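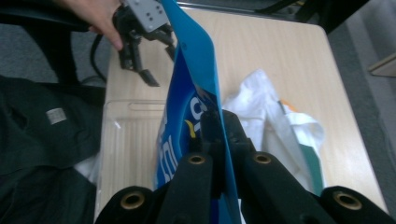
I've been promised a robot that tidies up since I was small enough to be told off for not doing it myself. So when Elikem Ofori offered me 4 afternoons with a pair of Kisari hand grippers, I said yes before he'd finished the sentence.

Quick explanation if you've not met these. The Kisari is the hand of a robot without the robot. You hold it, you squeeze, and the idea is that a machine learns the job from what you did. The brain is still yours, which makes it a very fair way to find out whether the hand is any good. If I can't fold a tea towel with it, I don't fancy a robot's chances!

I gave myself ordinary chores: clearing a table, putting snack bags away, folding cloths, moving the odds and ends that breed on every flat surface in my life.

Bags first, and these went better than I expected. The fingers get a good hold on a folded edge, and with one gripper steadying the bottom you can work on the top with the other. Slow, mind you. Emptying one shopping bag took me 20 minutes, and Salamatu Amoah did the same lot by hand while telling me about her holiday.

Cloths were a mixed bag. Picking one up is easy, you just pinch a bit and lift. Finding the corner is misery. I kept getting two layers when I wanted one, and by the end I was folding things into shapes I'd call "parcel" if I was being kind.

Then there's flat, thin stuff. A phone case lying on a smooth table nearly finished me off. You can't get under it, the fingers are too blunt, and sliding it to the edge feels like cheating (I did it anyway). Clear plastic must be a horror for a camera too – I'd lose it on a pale table myself.
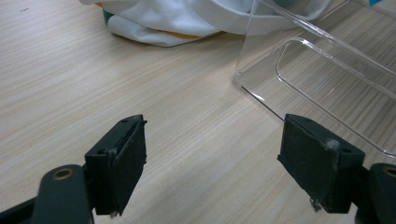

Fluff on the foam pads, and my old enemy the clear phone case.

The pads are my main grumble. They grip nicely but they pick up lint like a winter coat, and the edges go fuzzy. I'd want spares in the box. The cable on mine also liked to loop itself wherever I was about to put my elbow, and my wrist ached after a long go.

So can machines do the chores yet? Bags and chunky things, I'd say nearly, if you're patient and don't mind supervising. Laundry, no. Anything flat, ask me again in a few years. Myung-ja Heo reckons I'm being harsh and that a suction cup would sort the phone case in a second, and she may well be right, but that's a different gadget.

3 out of 5 from me. I'd happily borrow them again, but I'm keeping my own hands for the tea towels.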